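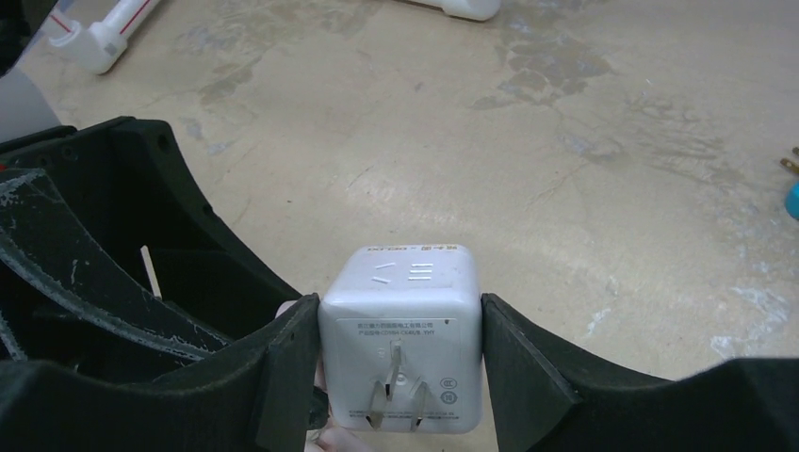

The white adapter, prongs out.

Tahmineh Talebi had promised her aunt in Oltano a parcel by April, and she did mean to keep her word this time - the last one had sat in the hall through three birthdays.

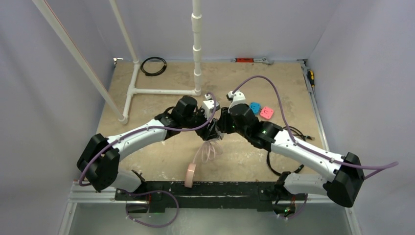 Pink loops and crinkly clear plastic, over the tan tabletop.

She loved a bit of pink, her aunt did, and would hang a cable on a hook just to look at it.
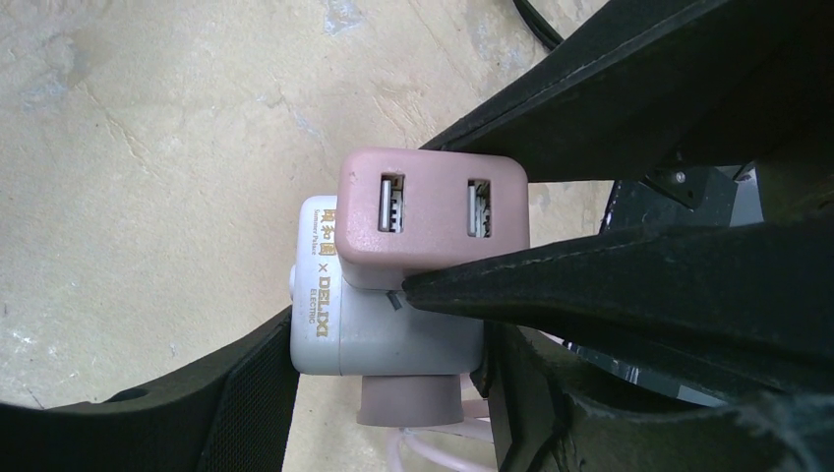

So in it would all go, with the tea and a long letter, and Tahmineh went off humming to look for string.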